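**Deveck** es una plataforma robótica bimanual de sobremesa construida en el taller compartido Fleltside, en la localidad de Pirnstead. El proyecto fue iniciado por Oleksandra Polishchuk y Maksym Hnatiuk, miembros del taller, con el propósito de ensayar la manipulación de objetos domésticos pequeños mediante dos brazos coordinados.

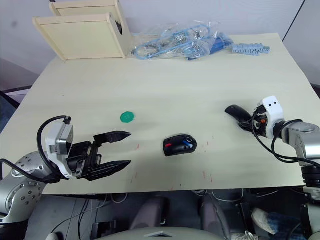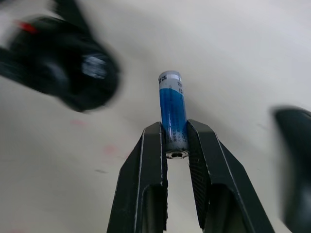 Brazos de la plataforma Deveck sobre la mesa de trabajo, con un ratón de ordenador, y pinza de dos dedos sujetando una pila cilíndrica.

## Historia

La construcción comenzó en marzo, tras la cesión de un local contiguo a la carpintería de Fleltside. La primera versión disponía de un solo brazo y se utilizó para verificar la alimentación eléctrica y los límites de par de cada articulación. El segundo brazo se incorporó una vez resueltos los problemas de comunicación entre controladores, que obligaron a sustituir el cableado en 2 ocasiones. La plataforma se presentó a los socios del taller el 17/06/2022.

## Diseño

El sistema se articula en torno a un bastidor común y un programa de control denominado Vakulenko, escrito por Hnatiuk. El programa calcula las trayectorias de ambos brazos sobre un mismo origen de coordenadas y detiene el movimiento cuando la distancia prevista entre las muñecas es inferior a 34 milímetros. Polishchuk se ocupó de la parte mecánica y del procedimiento de calibración, que se repite al inicio de cada jornada.

Las pinzas son de tipo paralelo. La fuerza de cierre se ajusta por software para cada clase de objeto, con valores reducidos para las piezas cilíndricas, propensas a girar entre los dedos.

## Programa de ensayos

La tarea de referencia consiste en la manipulación de un ratón inalámbrico y de su pila. El procedimiento se divide en tres fases: localización del ratón, apertura del compartimento e inserción de la pila con la polaridad correcta. La última fase es la que concentra el mayor número de intentos fallidos, en su mayoría por desalineación con el muelle de contacto.

El registro del proyecto recoge 51 sesiones. Cada una se anota en un cuaderno depositado en el taller, junto con los parámetros de cierre empleados y las incidencias.

## Uso y acceso

La plataforma puede ser utilizada por los socios de Fleltside que hayan completado la formación en seguridad. Las normas internas exigen la presencia de 2 personas durante el funcionamiento, una de ellas junto al pulsador de parada. Los planos del bastidor se conservan en la biblioteca del taller; el código de Vakulenko se facilita previa solicitud.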